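Can anything fold laundry yet? (moved from General)
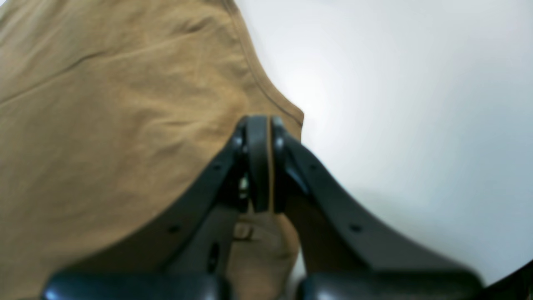 hlapointe
My sister runs a small linen and workwear service and keeps asking me if she should wait for a machine before hiring for the folding table. I say hire. Every demo I've watched goes fine until the cloth stops lying flat. Look at that tan piece, with a long diagonal crease running across it and a curved hem that gives you no straight edge to line up on. A teenager smooths that with one forearm and moves on. She does 400 pieces on a busy day. Show me the machine that does 60 without a person standing next to it.

Flisik
Depends what you feed it. Flat towels, same size all day, that's been done for ages. Shirts are the mess. But "can't fold shirts" and "can't do chores" are two different claims, Harvey.

hlapointe
Towels aren't a chore, they're rectangles.

nikola_o
I'm with Flisik. Two black fingers pointed at the edge of the cloth is the right place to start – you find the hem, you get a corner, the rest follows. Give it until September and ask again.

Takell
You said September last time.

nikola_o
Different September.

Kos17
What does it cost when it drops one? That's what I never see in the videos. We tried a sorting arm at our shop for 6 weeks and somebody had to babysit it the entire time. Same wages, plus a service contract.

Flisik
Sorting what?

Kos17
Bolts, mostly. And bolts don't wrinkle.

hlapointe
She's hiring, by the way. Starts at 6 a.m., bring your own coffee.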